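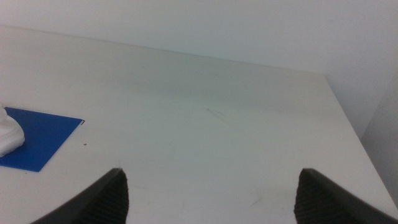 ## About Gorkholm

Gorkholm is a testing and repair workshop for laboratory balances and weighing scales. We service analytical, precision and bench models for schools, pharmacies, food producers and small manufacturers. The workshop was set up by Narendra Bhatt, who still signs the calibration reports.

### What we do

- Calibration of balances and scales up to 93 kg capacity
- Corner load, repeatability and linearity testing
- Replacement of load cells, flexures, leveling feet and displays
- Checking of customer weight sets against our reference set
- On-site service within 700 miles of the workshop

We do not service truck scales, hopper scales or hanging scales. Requests for these are passed to Nondside, with the customer's agreement.

### How the work is done

Every instrument is logged on arrival and left powered on overnight before the first reading. As-found readings are taken before any cleaning or adjustment. If the instrument is outside tolerance, the customer receives the as-found figures with a quote, and no repair starts until the quote is accepted in writing.

Repeatability is tested with ten loadings at one point near half capacity and ten near full capacity. Corner load is tested at one third of capacity. Readings that drift during a run are discarded and the run is started again from zero.

Reports list the as-found and as-left values, the weights used, the room temperature and the uncertainty at each test point. Report numbers run in one sequence for all customers - the first report issued under the present format was 2144.

### Staff and training

Bench technicians train for 23 months before working without review. Training covers mechanical balances as well as electronic ones, and we still keep parts for the older Fröhlich two-pan models. The Manon line is serviced for load cell and display faults only.

### Sending an instrument

Remove the pan and draft shield and pack them separately. Lock the transport screws if the model has them. Include the power supply, the last calibration report and a contact name. The workshop closes for stocktaking in March, and instruments received during that period are logged when it reopens.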